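Soup weather, and my grandmother's handwriting

December came in sideways this year, with sleet on Tuesday and the kind of wind that finds the gap under the back door no matter how many towels you roll up against it. So I have been making soup. I've also been copying out my grandmother's recipes, a job I promised my cousins I would do three winters ago and kept putting off until the shoebox started to come apart at the corners.

There are 274 cards in that box. I know because I numbered them in pencil on the back, after dropping the whole lot down the stairs and spending an evening trying to work out which second half of which pudding belonged to which first half. My grandmother cooked for the boarding house at Clellthorpe for most of her working life, and she wrote the way she talked, which is to say she assumed you were already standing next to her. "Add the usual." "Cook until it looks like Monday's." One card says only "Kerttu's beets, but less," and I was stuck on that for weeks!

Luckily Kerttu Leinonen is still very much with us and living over in Skernthorpe, so I drove out to see her with a tin of shortbread and the card in my coat pocket. We sat in her kitchen until it got dark. She told me the beets were her mother's, with caraway and a spoon of sour cream, and that the "less" was vinegar, over which she and my grandmother had a disagreement that ran for years and was apparently never settled. She made me write down her side of it. I did, in pen, on the same card, and I hope that's all right with everybody.

What has surprised me is how much of the box is soup. I had remembered the cakes, because I was a child and that's what children remember, but there is barley soup and split pea soup and a thing called Thursday soup that seems to be whatever was left from Wednesday with a potato in it. The quantities are enormous. I have been cutting them down by guesswork (my poor neighbors, I have left jars on every porch on the street) and I've learned that onions divide nicely and salt does not. If you are ever making a boarding-house recipe for two people, start with a pinch and go from there, and keep your hand off the shaker until the end.

Povilas Vaher wrote after my last post to ask whether I toast the barley first. I do now, Povilas, and thank you. It takes ten minutes in a dry pan and it makes the whole kitchen smell like a bakery.
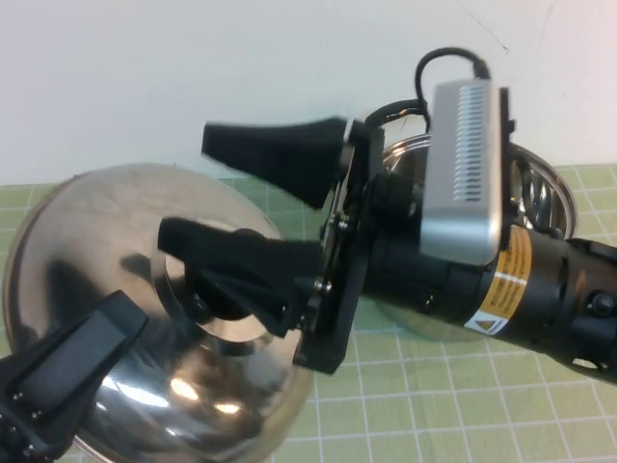
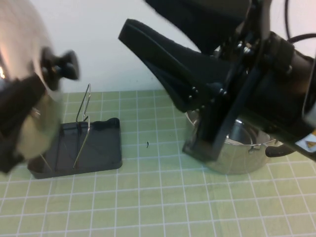
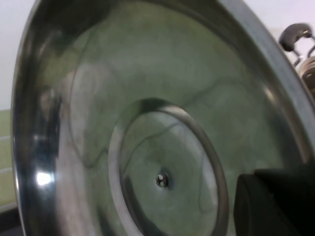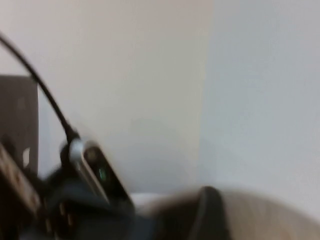

The split pea is the one I keep going back to, and it's the one I'd hand to anybody starting out. Peas, an onion, a carrot, a ham bone if you can get one, a bay leaf, and water to cover by the width of your hand. My grandmother's card says "lid on, lid off, lid on," with no times at all, and I puzzled over it until I noticed how much the pot changes in that middle stretch, when the steam gets out and everything thickens. A big steel lid with a black knob, like the one in the second picture, does nicely for this, though I keep a folded dish towel handy all the same, having grabbed a hot one more often than I'd like to admit. My last batch went an hour and a half and could have gone longer. Next up is the Thursday soup, as soon as I've got a proper Wednesday's worth of leftovers, and then I'm back to the cards, where the next one says "fish, as before" and I can't find a before anywhere.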